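当サイトではCookieを使用しています。閲覧を続けると、Cookieの使用に同意したものとみなされます。

天吊りアーム用シミュレーションパッケージ「Kallus」レビュー 実機を買う前の予算検討に使えるか

最終更新日:2021年12月18日

うちの実験室では来年度、穴あき天板の作業台とアームを1セット導入する計画がある。見積もりを取る前に、机の高さと取り付け方法だけは決めておきたかった。そこで10月からKallusの年間ライセンスを契約し、部屋ごとシミュレーション上に組んで試している。販売はBataineh、価格は1席3297ユーロ。2席契約した。

先に結論を書くと、設置方法の検討には十分使える。把持の検討には物足りない。

導入は簡単だった。インストーラーを落として認証キーを入れ、付属の部屋データを開けばすぐアームが出てくる。部屋、作業台、アーム、小物は別々のファイルになっていて、差し替えは設定画面から行う。小物のライブラリには227点が入っている。今回使ったのは箱、かご、食品、マグカップなど、日用品の片付け作業を想定したものだけである。

視点は自由に置ける。アームの近くまで寄せると、操作パッドのボタンや外装の継ぎ目まで作り込まれていることが分かる。バナナとボウルの間隔のような、手元の寸法を見るときはこの視点を使った。 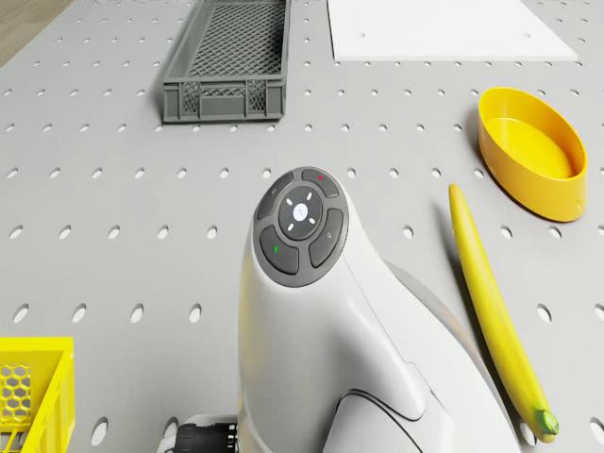
Amr Benmoussaからは、外装の細かさに金を払う必要はない、という意見をもらった。予算を決める段階で知りたいのは到達範囲と干渉だけで、それなら無料の簡易モデルでも出せる。浮いた分は実機の保守契約に回したほうがいい、とのことだった。

一理あると思う。到達範囲だけなら簡易モデルで足りる。ただ、うちの場合は予算を承認する側がロボットに詳しくないため、部屋の絵をそのまま見せられることに意味があった。線だけの図面で説明した前回の申請は差し戻されている。

設置方法の比較に移る。卓上据え置きと天吊りの両方を試した。卓上の場合、台座が天板の場所を取るうえ、台座の裏側に置いた物へ手先を回しにくい。天吊りにすると天板を広く使える。クレートを左に寄せ、食品と皿を中ほど、マグカップを右側に置いた配置でも、天板の手前側には空きが残った。
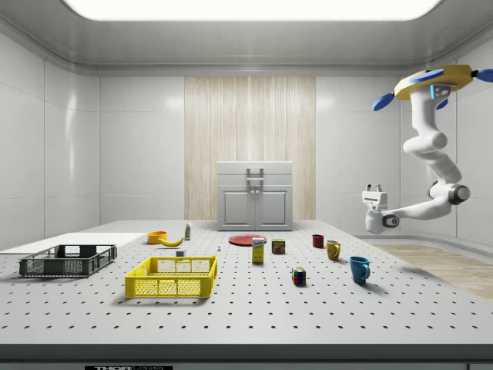

その代わり、天吊りには費用がかかる。Grodvilleに出してもらった概算では、天井の補強と取り付け金具で1122ユーロの追加になる。工事中は部屋が使えなくなるので、その日程も計画に入れておく必要がある。卓上据え置きならこの項目は丸ごと消える。予算に余裕がない研究室は、まず卓上で組んで、作業台を大きくするほうが安く済むかもしれない。

干渉チェックはよくできている。アームの各リンクと壁、キャビネット、小物との最小距離が一覧で出て、CSVに書き出せる。この表はそのまま見積もり依頼に添付した。

不満は把持まわりに集中している。手先を真下に向けて天板のすぐ上まで下ろす動作は問題なく作れるが、その先の接触の設定項目が少ない。摩擦係数は物ごとに一つしか持てず、柔らかい物は扱えない。小さくて背の高い物の隣に指を入れるような作業では、結果をそのまま信用しないほうがいいと思う。
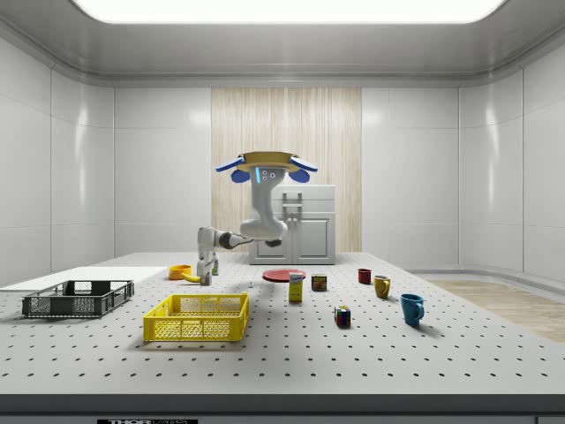

グリッパーの機種選定まで一本で済ませるつもりなら、Kallusだけでは足りない。うちは把持の評価を諦め、候補のグリッパーをBrukikから短期で借りて実物で試すことにした。レンタル費は別枠で申請する。

そのほか気づいた点。

マニュアルは英語のみ。検索が弱く、目的の項目にたどり着くまで時間がかかる。

描画は重い。古いノートPCでは視点を動かすたびに引っかかる。専用のGPUを積んだ機械を用意できないなら、その購入費も予算に入れておくこと。

ライセンスは1年ごとの更新で、買い切りはない。更新しないとファイルの閲覧もできなくなる。契約を切る前にCSVと画像は全部書き出しておきたい。

サポートの返事は翌営業日に来る。質問を二度送ったが、どちらも一回の返信で片付いた。

評価は5点満点で、設置検討が4、把持検討が2、価格が3。1席でも用は足りたので、来年は席数を減らして更新する予定でいる。

新着レビューをメールでお届けします。ニュースレターの登録はこちら。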